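4.3 Packing the gift box

Before you begin, clear a flat area large enough for the open box and its lid. A made bed is suitable, provided that the quilt has been pulled smooth. Each Clasow box is rated for a maximum of 1,094 grams of contents.

1. Remove the lid and set it aside.
2. Place the largest soft toy in the box first, on the diagonal. Long arms should be folded inward.
3. Add smaller plush toys along the sides.
4. Fill the remaining gaps with fruit, paper packets and ribbon-tied pouches.

Note: Small trinkets should be kept in a clear bag so that they are not lost among the larger items.
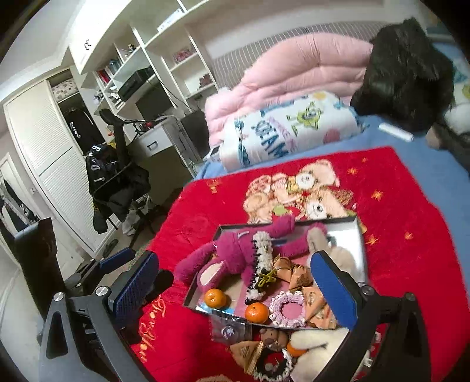

5. Lay bracelets and other beaded pieces along the edge of the box, where they will not catch on crocheted or knitted items.
6. Check that nothing stands higher than the rim – soft toys may be pressed down gently, but fruit may not.
7. Fit the lid and tie the box with the Sternico ribbon supplied (colour may vary).

Caution: Mandarins and other fresh fruit must be removed if the box will not be opened within 16 days. Do not store a packed box beside a radiator or heater.

For mailing labels and outer cartons, refer to Section 4.4.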